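Comunidade > Robótica > Simulação e dados > Boas práticas

Este site utiliza cookies para melhorar a navegação. Ao continuar, aceita a nossa política de cookies. Aceitar | Configurar

Regras mínimas para aceitar episódios simulados – proposta para discutir

mekdes_feyisa
Malta, precisamos de fechar isto antes de Agosto. O conjunto Gurkden (cozinha, cena única) vai em 3,772 episódios e cada um anota à sua maneira. Proposta curta:

1. Episódio sem contacto com o alvo não é "sucesso", ponto.
2. Câmara do punho sempre incluída, mesmo quando só apanha parede.
3. Artefactos de render ficam registados na ficha, não se apagam.
4. Nome do alvo escrito antes de arrancar. Nada de "objecto branco".

O ponto 4 é o que me tira do sério. Objectos brancos, ovais, facetados, e metade das fichas diz "bola". Quem treina depois com aquilo aprende o quê? 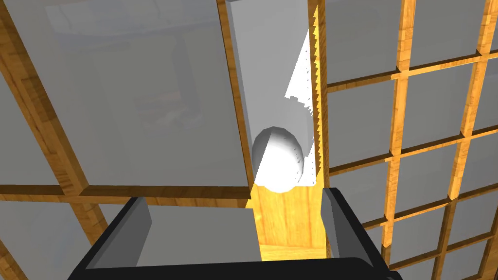
E a etiqueta tem de dizer de que peça do móvel é o puxador. "Puxador" sozinho também não chega, há portas e gavetas.

pranon_dev
1 e 4 ok. O 2 não concordo. Guardar tudo do punho ocupa disco e há troços inteiros sem nada de útil. Cortava-se o início até o alvo entrar em campo e pronto.

yaryna.stasiv
Cortar o início é péssima ideia, desculpa. A aproximação faz parte da tarefa. Se o braço anda virado para a janela com a garra aberta, isso é informação – é dali que a política tem de saber recuperar. Já tivemos um lote cortado assim e a versão treinada nele só funcionava se a largassem em frente ao armário.

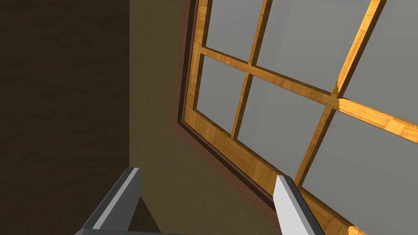 Além disso quem decide onde se corta? Cada anotador vai escolher um frame diferente e ficamos pior que agora. Se é para cortar, que seja por script e com o original guardado.

pranon_dev
Por script tudo bem. Mas então escrevam isso na regra, tal como está "sempre incluída" dá para ler que é proibido cortar.

mekdes_feyisa
Justo. Mudo para: "original completo sempre guardado; cortes só por script, com versão indicada". Serve?

pranon_dev
serve

oddsson
Chego a meio mas o ponto 1 parece-me mal escrito. "Contacto" segundo quem? O simulador dá contacto com a ponta do dedo a roçar. Eu pedia contacto dos dois dedos, mantido, e só depois é que se olha para a porta. Revi 39 episódios ontem à noite e em 38 a pessoa que anotou foi só pela imagem. Pela imagem não dá – os dedos de um lado e do outro da peça e ninguém sabe se há força ali ou não.

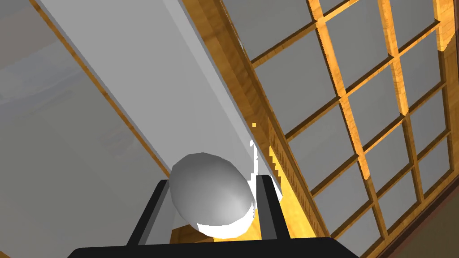

Vista do punho, peça entre os dois dedos. Contacto: confirmar no log, não no olho.

E mais: estado final da junta tem de ir na ficha. Valor numérico. "Abriu um bocado" não é um valor.

yaryna.stasiv
+1 ao log. Mas dois dedos mantidos quanto tempo? Se não se põe número vamos ter esta conversa outra vez daqui a um mês.

oddsson
2 passos de controlo seguidos, no mínimo. Menos que isso é ruído. Se alguém tiver melhor diga, não faço questão.

mekdes_feyisa
Fica 2 por agora. Falta o ponto 3, as sombras em serra. Há quem queira deitar fora todos os episódios em que o recorte aparece por cima do painel e do puxador. Eu sou contra, íamos perder imenso material. Marca-se o campo "artefacto_sombra" e quem treina que filtre. Também não quero ninguém a retocar frames à mão, isso sim dava direito a rejeição.
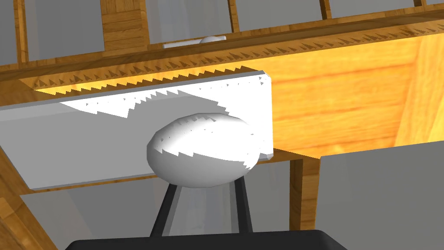
pranon_dev: Discordo em parte. Marcar está bem para treino, para avaliação não. No conjunto de teste queria zero artefactos, senão andamos a comparar modelos pela capacidade de ignorar dentes de serra. E o campo tem de dizer onde aparece, se é no alvo ou só no fundo. Sim/não é pouco.

yaryna.stasiv
Zero no teste é irrealista. Com a luz desta cena não sobra quase nada. Ou se mexe na resolução do mapa de sombras e volta-se a renderizar, ou aceita-se. As trajectórias estão gravadas, dá para renderizar de novo sem repetir nada.

oddsson
Render novo só com etiqueta nova, por favor. Não misturar com o lote antigo na mesma pasta, já me aconteceu e foi um inferno para separar.

mekdes_feyisa
Ok então o 3 fica em aberto. 1, 2 e 4 passo a limpo hoje e meto no Event do grupo para quem quiser comentar até às 18h. Sobre o 3 tragam propostas com exemplos, sff. E o formato do campo: alvo / fundo / ambos?

pranon_dev
alvo / fundo / ambos / nenhum. O vazio não pode contar como nenhum, senão nao sabemos quem se esqueceu de preencher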